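Filed under: Local Business / Grocery / Storage and Stocking
14 comments | 37 shares

Clavusdale food store resets its snack shelves by package type

The Kultthorpe store in Clavusdale has changed the way it stocks granola and snack bars, according to a notice sent to members on 9th August. Products are now placed by package type first and by brand second. Soft pouches go at the left end of a shelf, followed by cartons in single-flavor rows, followed by bar boxes. The previous layout, in use since January, grouped everything by supplier.

The reset covers 126 product lines in dry snacks and breakfast foods. Oleksandra Nazarenko, who manages dry goods at the store, said the supplier layout had worked on paper and caused trouble on the shelf. Stand-up pouches were placed between rigid boxes, leaned when a neighbor was sold, and ended up face down by the afternoon.
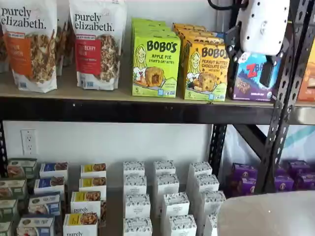 Granola bags and Bobo's cartons on the upper shelf, with a snack-bar box to the right.

Under the new plan each carton flavor gets one row, running from the front of the shelf back toward the wall. Flavors are not mixed within a row. When a row is refilled, the remaining cartons are pulled forward and new ones go in behind, so that the older date is sold first. The store previously topped up from the front during busy hours, and date checks took longer as a result.

Pouches follow the same front-to-back rule but are spaced more widely. Nazarenko said a finger's width between two front pouches is enough to lift one out without dragging the next. Pouches with a crushed bottom fold are to be reshaped by hand before they go up. If the fold will not hold, the pouch goes to the marked-down basket by the register.

Sorting is done on a table next to the shelving. The tabletop is covered with cardboard for the work, and packages are laid out on it before they are assigned a place. Staff check the seal, the date and the flavor label at this stage. Granola is sorted separately from cartons where possible, as the pouches crease under any weight.
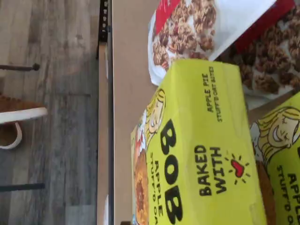

Granola at the sorting table.

The shelving is black metal with perforated uprights, and shelf height can be changed without tools. Kultthorpe raised the upper shelf by 2 holes to clear the tallest pouches. The space below was kept for a second group of packages, which holds reserve stock and slower lines. Yaroslav Sirko, who drew up the plan, said the shelf boards were left as they were. He had looked at adding wire dividers between the rows and decided against it. Square cartons keep a straight row without them, and dividers take up width that the store does not have.

Flavor order within a brand is fixed. For the Bobo's oat bites, apple pie is on the left and peanut butter chocolate chip is next to it on the right. For the Purely Elizabeth granola, pumpkin cinnamon is at the far left, with cranberry pecan beside it. The order is written on a shelf plan kept at the register and is changed only when a line is dropped. 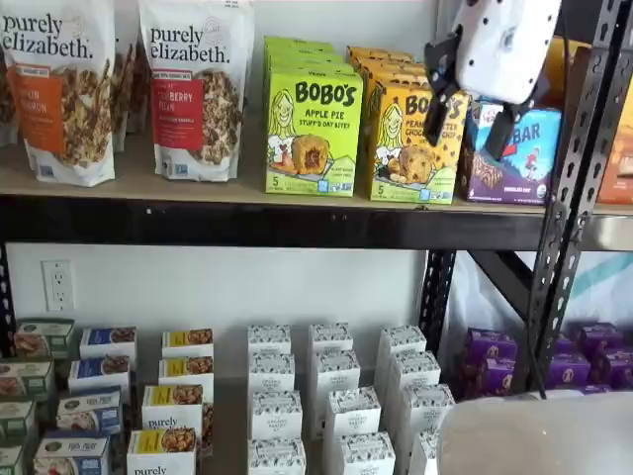 Güven Karabulut wrote in the comments that the old layout was easier for anyone who shops by brand, and that he now has to look in two places for the same maker's bars and granola. He asked that the shelf plan be posted at the aisle end, where customers could read it.

Sirko said a printed plan would go up once the second half of the reset is finished. That stage covers crackers, dried fruit and nuts, and will bring the number of individual packages moved to 2,052. Some 900 have been handled so far. Work is done in the hour before opening, and no aisle is closed to customers.

A smaller change concerns cartons that arrive with dented corners. These were formerly placed at the back of the row, where they tended to stay until close to their date. They will now be put at the front if the inner packs are intact. Cartons with an open flap are taken to the table, checked and taped shut along the short side, with the flavor name left clear.

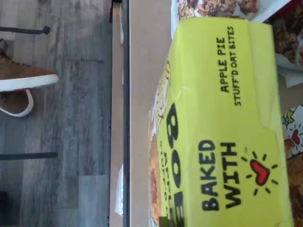
Opening hours and returns

Store hours do not change during the reset. Products bought before the new layout can be returned under the usual terms, with a receipt. Questions about a missing line should go to the register, where Asnakech Mamo keeps the list of dropped and delayed items.

Related items
Bollik adds second delivery run to Clavusdale
Jaber bakery moves to paper bread bags
Renato Dizon: What a date label covers
Bulk bins at Kultthorpe: cleaning schedule posted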